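Hand-held gripper collection: site and kit check
Plivex project, Atwood building, upper corridor station
Filled in by the shift lead before the first recording and again at changeover

Marks used: OK, FIX (put right during the check), OPEN (carried over to the next shift)

1. Station and walkway

1.1 Floor between table and ledge free of cables and bags. OK
Comment: Keep it that way during recording too. The operator walks backward on some of the approach takes and can't look down.

1.2 Table stands firm, no rocking when leaned on. FIX
Comment: Slight rock at one leg at the start of shift. Turned the foot a little. Check again at changeover.

1.3 Exit route open, doors not blocked. OK

1.4 Nothing set on the handrail or pushed through the bars. OK
Comment: This was written up last December when a tape roll went over to the lower level. Objects used in takes stay on the table side at all times. If a take calls for a throw or a slide, do it at the Clorneck room instead.

1.5 Notice that recording is in progress posted at both ends of the corridor. OPEN
Comment: One notice only. Second one to be printed.

2. Gripper tool

2.1 Finger pads seated flat, no lifting at the corners. OK

2.2 Screws on finger plates tight. FIX
Comment: One screw on the left plate took a quarter turn. Same one as last time. If it comes loose again, swap the screw and note it here.

2.3 Fingers open and close fully, ten times, no sticking. OK

2.4 Pinch points. Operator shown where not to put the free hand. OK
Comment: The new operator had been resting a thumb on the linkage between takes. Shown the correct hold.

2.5 Wrist strap fitted and used. OK
Comment: Required at this station on account of the railing.

2.6 Weight of tool with battery under the limit for one-handed use. OK
Comment: Rest the arm after 30 minutes whether or not it feels tired. Tired operators shake, and shaky takes get thrown out later anyway.

3. Camera and recording

3.1 Lens wiped with the cloth from the kit, not a sleeve. OK

3.2 Both fingers in view when open and when closed. OK

3.3 Clock on the recorder matches the clock on the log sheet. FIX
Comment: Recorder was 11 seconds slow. Reset before the first take.

3.4 Free space on card for a full session. OK
Comment: Some 100 takes fit on one card with this setup. Change the card at the break even if there is room left.

3.5 Light level. OK, with comment
Comment: Corridor is on the dim side and the overhead lights leave a shine on the tabletop. Usable. Filip pipeline accepts it. Do not bring in a floor lamp, the cord would have to cross the walkway. 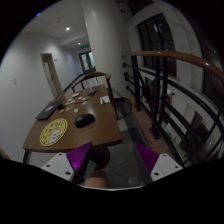

4. Objects and table layout

4.1 No glass, blades, open liquids or hot items in the object set. OK

4.2 Small pieces large enough to be gripped without the fingertips meeting. OPEN
Comment: Not sure about the smallest ones. Try each with the tool before the next session and pull any that slip more than once. A piece that shoots out of the grip can go over the ledge.

4.3 Layout changed between takes. OK
Comment: Move several things, and turn them as well. Yesterday's set had the mouse in the same spot for most of the morning, and the model will learn the spot. Clutter is wanted, so leave cables and papers in place unless they hang over the edge.

4.4 No personal papers or screens that can be read. OK
Comment: Sheets on the table must be blank or from the object box. Laptops closed or turned away.

5. People

5.1 Operator has signed the consent form for hands and voice. OK

5.2 Passersby. Stop the take if someone comes through and mark it on the log as stopped. OK
Comment: Stopped takes are kept until the end of shift, then deleted by the shift lead.

5.3 At least 2 people at the station while recording. OK

Carried over to next shift: 1.5 second notice, 4.2 small pieces. Recheck table foot (1.2) and left plate screw (2.2).

Station cleared for recording with the open items above. Changeover check due at 1:30 p.m.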